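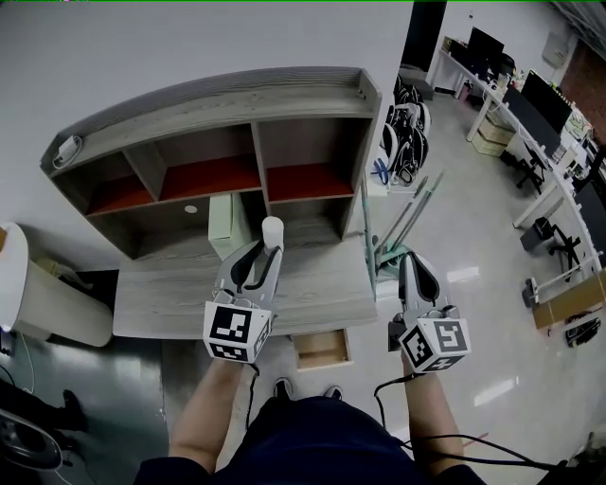
Plosanham Desk Diaries

Monday evening and I'm finally sorting the desk. Grey wood-grain thing with the shelves on top, bought second-hand in Goldale.

The red-orange panels in the upper cubbies stay. I was going to take them out but they stop small things getting lost against the grey.

Charger lives on the top shelf, left side. It has been on the floor for most of October.

The drawer is shallow, 49 mm inside. Pens, tape, stamps. Anything taller goes in the lower cubbies.

Bin goes to the left of the desk. I had it on the right for two years and kept kicking it.

Whole unit is 955 mm wide, so it won't fit the alcove. Measured it twice. It stays where it is.

Next job is the paperwork.

Recent posts
Skolano shelf brackets, fitted
Ševčík lamp: new bulb
Hall cupboard, part 2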